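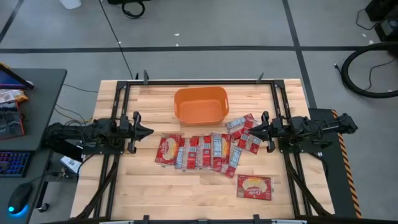 Microwave popcorn in shared break rooms: request for comment on draft rule

5th October
Posted by Prarance_Facilities

The Prarance office is revising its break room rules and would welcome comment from other sites before the text is final. The draft reads as follows.

"Microwave popcorn may be prepared in the second floor kitchen only. The person preparing it must remain at the microwave until the cycle ends. The preset popcorn button is not to be used. Scorched bags are to be sealed in the container provided and taken outside."

The building has 191 employees on three floors and eight microwaves. In August a scorched bag on the third floor set off the smoke alarm, and the building was cleared for most of an hour. The alarm company billed us $1,565 for the call and the reset. Management asked for a complete ban. This office has proposed the rule above as a less severe measure.

Comments on the wording are particularly welcome.

Reply from GrellovAdmin

The Grellov office has had a complete ban in place for several years, and we recommend it. A rule that depends on a person standing at a machine for three minutes will be kept for a month or two. After that, people will start the microwave and go back to their desks to answer the telephone.

We would also point out that the smell is a complaint in its own right. Before our ban it was the most frequent subject in the suggestion box, ahead of temperature. Staff with asthma raised it with us formally on two occasions.

Reply from tenant_services_4

With respect to GrellovAdmin, a ban moves the activity elsewhere. Our employees were told they could not make popcorn in the kitchens, and a microwave then appeared in a storage closet beside the copier paper. That was a far greater hazard than the one we set out to remove.

I support the draft. I would suggest one change. "Until the cycle ends" should read "until the bag has been removed and opened." A bag left to sit in a hot microwave can go on darkening after the cycle has finished.

Reply from Prarance_Facilities

The change suggested by tenant_services_4 is accepted and will be included. As to the closet, we have asked floor coordinators to check for privately owned appliances, which our lease does not allow in any case.

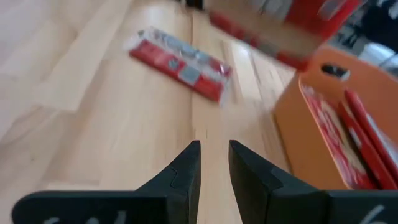 SENDITZ, August — Notice to all building users. Microwave popcorn may be prepared in the ground floor kitchen between 2 and 4 in the afternoon. The kitchen door is to be kept closed and the exhaust fan switched on. Users should set the time by hand, following the instructions on the bag, and stop the microwave when the popping slows. Any user who causes an alarm is asked to report to the front desk at once so that the fire department can be informed.

The notice above is the current one at our site and is copied for the information of other members. It has not produced a single alarm so far, although it has been in force for a short time only.

— Senditz_Operations

Reply from GrellovAdmin

The hours are sensible, and I had not seen that approach before. I remain doubtful about the request to report to the front desk. In my experience the person responsible is the last to come forward, and a notice that relies on it is weak. May I ask what Senditz does about evening staff?

Reply from Senditz_Operations

Evening staff apply to the shift lead, who may allow it. We have received one complaint that this is unequal treatment, and the matter is under review. I do not think the complaint is unreasonable.

Reply from kitchen_rota

Has any site considered an air popper? We bought one for the main kitchen. It makes less smell than the bagged kind, and there is no bag to scorch. Against that, someone must clean it, and the loose kernels are found all over the floor by noon. Our cleaning contractor, Kaufmann, has asked that the kernels be swept up before the evening vacuuming, and the request is generally ignored.

Reply from tenant_services_4

We looked at the same thing and decided against it on account of the cleaning. A microwave is wiped out once a day by the contractor. An air popper belongs to no one's list of duties.

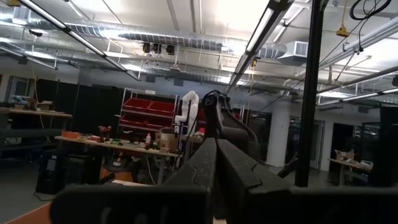

Purchasing and Supplies

Reply from supply_clerk_2

A question on the purchasing side, which the moderators may wish to split from this thread. Our site orders snacks centrally, around 2,000 items in a year, and popcorn is the item most often asked for. If a site limits popcorn to one kitchen or to certain hours, should the office go on buying it? We have had conflicting instructions. The finance desk holds that we should not supply a product while restricting its use. The personnel desk holds that it is a benefit and cannot be withdrawn without notice.

Reply from GrellovAdmin

We stopped buying it on the day of the ban and replaced it with ready-popped bags of the ordinary kind. Consumption was much the same. Two people wrote to say that it was not the same product, and they were correct, but the matter went no further.

Reply from Prarance_Facilities

Ready-popped bags would cost us more per serving and take up more shelf space — the second point being the serious one in our building. For the present we intend to keep ordering the microwave kind and to store it in the second floor kitchen only, so that the supply and the permitted location are together.

Reply from kitchen_rota

That arrangement seems sound. Please post the final wording when it has been approved. Our own rule still refers to a kitchen that was turned into a meeting room.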